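Jaruwan Somboon
2019-02-26

1/ Notes on clearing a black surface with a dustpan. Long thread. I have been keeping a log of this since July and the method has settled enough to write down.

2/ The problem is contrast. Dark debris on a light floor is a two-minute job. Dark debris on dark matting takes three passes, and the third pass still finds something. You stop working by eye and start working by area.

3/ So divide it into strips. Mine run parallel to the baseboard, each one slightly narrower than the pan. Finish a strip before starting the next. Going back to a patch you remember as dirty is how the clean patches get dirty again.

4/ Pan choice. I use a blue one, shallow, with a raised rim and a tall handle. Colour matters more than I expected. A black pan would hide its own contents and you would tip it too late.

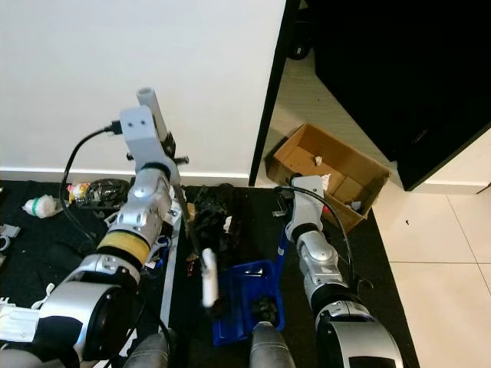
5/ Cloth and crumpled sheet material come first, by hand or with a grabber. Do not try to sweep fabric. It folds over the lip, drags whatever is under it, and leaves a line of grit where the lip was.

6/ I fold picked-up cloth inward and carry it level. Shaking it over the work area adds a pass. Shaking it outside adds a walk. The walk is shorter.

7/ Paper is next. Tissue and light scraps move with any draft, including the one made by the pan coming down. If you leave them for last they end up against the baseboard, in the one spot where a straight lip can't get under them.

8/ Boxes and bags are not sweepings. They go in recycling or soft plastics and they never touch the pan. Flatten the box before it goes in the bin. A bag gets its air squeezed out and a single knot.

9/ Cables. Lift, don't push. A loop of cable lying on a mat works as a small dam and the fines collect on the inside of the curve. I clear the inside of the loop first, then lift it and clear the line it was sitting on.

10/ If the cable can be unplugged, unplug it and hang it up. If it can't, treat it as a strip boundary and sweep away from it on both sides.

11/ The main heap. The instinct is to attack the middle. Work the near edge instead, pan flat, lip fully down, and take it in bites that fill half the scoop. A full scoop spills from the back corners on the lift.

12/ Leafy or crumpled material bridges. It looks like a full load and weighs nothing. Press it down lightly once it is in the pan, then take another bite. This saved me two trips per session on average, according to the log.

13/ Grit is the reverse. It looks like nothing and it weighs plenty. Keep the pan tilted back a few degrees all the way to the bin.

14/ Current log total is 208 pan loads. I record the load, the strip number and whether anything spilled. Spills on carry were 6, all of them from loads I had marked as full.
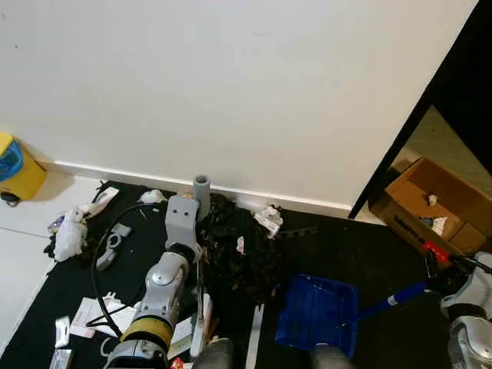 Kanokwan Phromma: Do you take the mat up at the end or leave it in place? Ours traps a line of dust right where it meets the wall and no dustpan I've tried will reach it.

15/ Replying to Kanokwan in the main thread as it belongs here. Leave it in place for the daily clean. Once a week I roll it from the wall side inward, so the trapped line ends up inside the roll, and unroll it outdoors.

16/ For the wall line between rolls, a dry paintbrush, 50 mm, drawn along the join toward you. Then one pan pass. The Gindley hand brush does the same job but the bristles splay after a few months and it starts flicking.

17/ Bins. The container should be wider than the pan. This sounds obvious and I spent most of a winter ignoring it. With a narrow bin you tip from a corner, and the opposite corner keeps its share and drops it on the way back.

18/ Height matters as well. If the rim is above your elbow you lose sight of the lip while tipping. Put the bin on the floor, tip low, tap the pan once against the inside wall. One tap. Three taps puts fines back in the air.

19/ Lighting. Overheads flatten everything on a black surface. A torch laid on the floor, beam parallel to the mat, shows each crumb with its own shadow. I do the last pass with the overheads off and only the torch on.

20/ The same trick works for dark containers. Grooved or glossy surfaces hold residue that is invisible under room light. Turn the torch until the edge picks up a faint line of light, then look along that line and not at it.

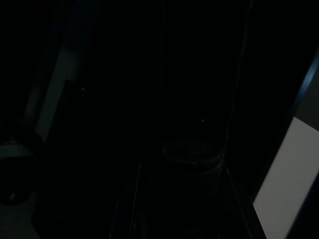
Dark on dark: a faint rim, a small glint.

21/ Wiping down afterward: damp microfibre, wrung hard, one direction only. Circles leave arcs that read as dirt under the torch and you will end up cleaning them a second time.

22/ Rinse the pan, including under the lip, and hang it by the handle. Stored flat, it collects dust and delivers it to the next job.

23/ Still to test: a rubber-lipped pan against the plain one, same strips, same torch. Will add the numbers here once I have a month of each.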